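Wondora Teach Kit
Remote control and hand guiding for two-arm robots
Sold and supported by Lukance

Reviewed for this listing by Aigars Šimkus. Page last changed 22 September 2025.

Price: 2809 per station, robot not included
Stock: ships from our own shelves
Warranty: 2 years on the leader arms, 9 months on gloves and cables

We list a lot of teaching gear and we try to say what we think of it. The maker's brochure for the Teach Kit says that "anyone can teach a robot in an afternoon." We had it on the bench through June and we don't agree. Anyone can move the robot in an afternoon. Getting a set of demonstrations you'd want to train on took our people a good deal longer, and the brochure has nothing to say about the gap between those two things.

What you get

Two leader arms with clamp mounts
One pair of finger-tracking gloves, medium
Foot pedal for start, stop and discard
Recording software, one seat
Cable set and a printed setup guide

Large gloves cost extra. We think they should be in the box and have told Wondora so.

How it works

You have two ways to show a task. In remote mode you sit at the leader arms with the gloves on and the robot copies you. In hand-guiding mode the robot's arms go slack and you push them through the motion yourself. Both modes record to the same format, so you can mix them in one set, although we'd want a strong reason before doing that. The two kinds of recording don't move alike. Hand-guided runs are slower and have odd little stops where the person changed grip on the robot.

Fingers are only recorded in remote mode. This is in the manual on the last page and should be on the first. If your task depends on a multi-finger hand, hand guiding will give you the arm path and leave the hand in whatever pose you set beforehand.

What we tried it on

We picked jobs that sound easy: putting a cup on a shelf, closing a drawer, filing a book upright in a desktop rack. The cup and the drawer went about as you would hope. The book was the one that taught us something about the kit.

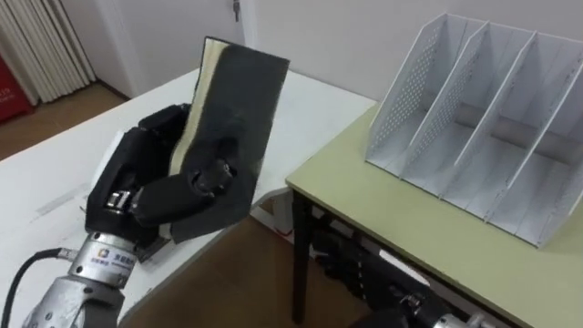
Lining up a flat, stiff object with a narrow slot asks for good wrist control, and the wrist is where the Teach Kit is weakest. There is a slight lag on wrist roll, small enough that you stop noticing it after a few runs, and then you find it in the recordings as a wobble just before the object goes in. Operators correct for it without thinking. A model trained on those runs will learn the correction too.

Turning the smoothing setting down to its second-lowest step helped. Turning it off made the arm twitchy and we wouldn't recommend it with people standing nearby.

The other trouble is touch. The gloves give no sense of how hard the hand is squeezing. You get a colored bar on the screen, which means taking your eyes off the work to read it. With a hard object you can ignore the bar. With anything that bends or marks easily, plan on a second person watching the screen and calling it out. That's a real labor cost and we've never seen it in a quote.

About the 97 percent

The brochure claims 97 percent "demonstration success." We asked what that meant. The answer was that the operator reached the end of the recording without pressing discard. It says nothing about whether the finished model can do the job alone, and please don't read it that way. We don't publish a success figure of our own. It would depend on your robot, your task and your operators, and a number from our bench would be no use to you.

Who should buy it

Labs and small shops that already have a two-arm robot running and someone on staff comfortable with its driver. The recording software is the best part of the package. Discarding a bad run takes one tap of the pedal, labels can be fixed later, and nothing gets uploaded unless you set that up.

Who should not

If you have one arm with a plain two-finger gripper, you're paying for gloves you won't use. Look at the Kukska handheld instead. It's cheaper and the wrist tracking is better, though its software is poor. If you need force feedback, neither will do.

Setup notes

Mount both leader arms at the same height. The guide allows a small difference but we saw drift.
Calibrate the gloves again after every break, even a short one.
Keep rack, shelf or fixture positions varied between runs. If they never move, the robot will learn one spot on one table.
Test the emergency stop from the operator's chair before the first session. The pedal is not an emergency stop.

Returns

Unused kits can come back within 9 weeks. Opened gloves can't be returned. Repairs on the leader arms go through the Urbonaitė workshop, and you'll need the serial number from the underside of the base.

Related items: large glove pair, spare pedal, Kukska handheld, clamp mount extension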